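Food Service Basics, Unit 4: Heat, Steam and Holding
Course handout, revised Thursday, June 27, 2024

Read this before the kitchen session. Bring it with you, since the tables on the wall use the same terms.

1. What steam does

Water at sea level boils at 212 F. Once it boils, turning the burner up does not make the water hotter. It only makes more steam, and the pot runs dry sooner. The cooking happens when steam meets cooler food and turns back to water on its surface. That change gives off a large amount of heat, so steamed food cooks faster than food in a dry oven set to the same temperature.

Steam does not brown food. Browning needs a dry surface and a higher temperature. If a recipe asks for color, sear or broil as a separate step.

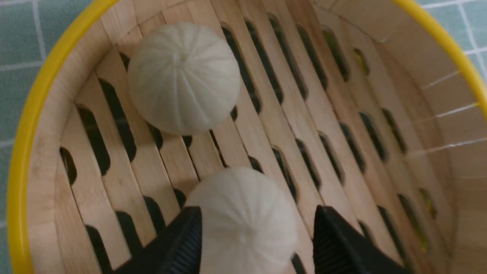 Steam has to reach the food from below and leave again near the top. A packed rack cooks unevenly, with the outside pieces done and the middle ones still raw. Leave space on all sides, more for anything made with yeast. A slatted floor, like the one under the two pleated buns, has gaps that let steam through. A solid pan needs holes or a raised rack. Line the floor with paper or cabbage leaves if the food is sticky, but keep some of the openings clear.

2. Condensation

Steam that hits a cold metal lid turns to drops, and the drops fall on the food. Dough gets wet spots and custards get pits. Wrap a metal lid in a clean towel, with the ends tied up on top and away from the flame. Bamboo takes up part of the moisture, so it drips less.

Open the lid away from you. Steam burns are worse than they look at first - cool the skin under running water and report it. 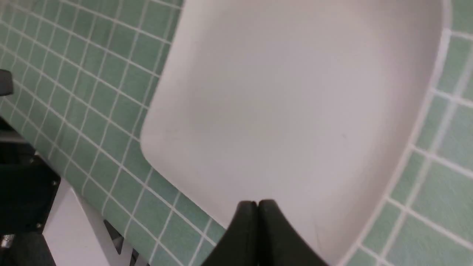
Glass and glazed ceramic hold a thin film of water after a rinse. Air dry them on a rack before service. Towels spread whatever they picked up at the last station.

3. Holding and service

Hot food is held at 135 F or above. Check it with a probe thermometer in the thickest part, and write the reading on the log. In this course we check every 2 hours. Food found below the line at a check is thrown out and logged.

Plate steamed items last. They lose surface moisture quickly and the skin turns tough.
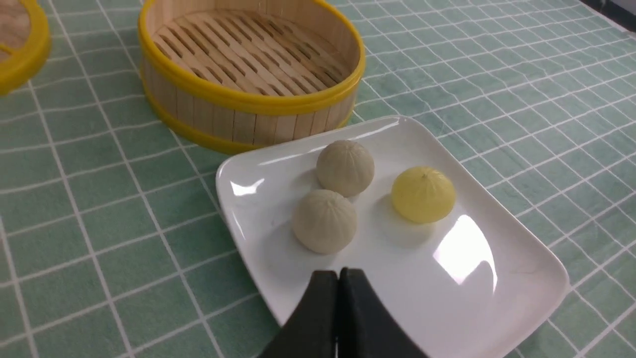 Fig. 3. Three small steamed buns on a square plate.

4. Care of equipment

Wash bamboo by hand in hot water with very little soap. Do not soak it. Dry it in open air, standing on its side, and store it uncovered. Bamboo put away damp grows mold, and a moldy basket is discarded.
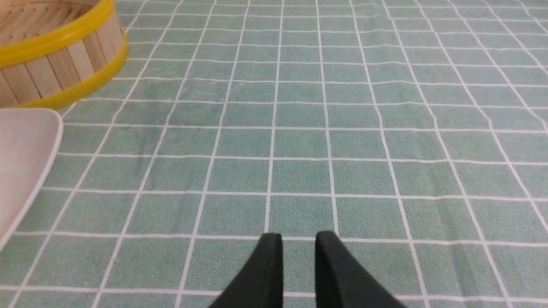

Fig. 4. Round bamboo basket with yellow bands at rim and base.

For the session

Read sections 1 and 3 again. Bring a probe thermometer and two dry towels. Closed shoes are required. The written check covers holding temperatures, lid handling and the log sheet.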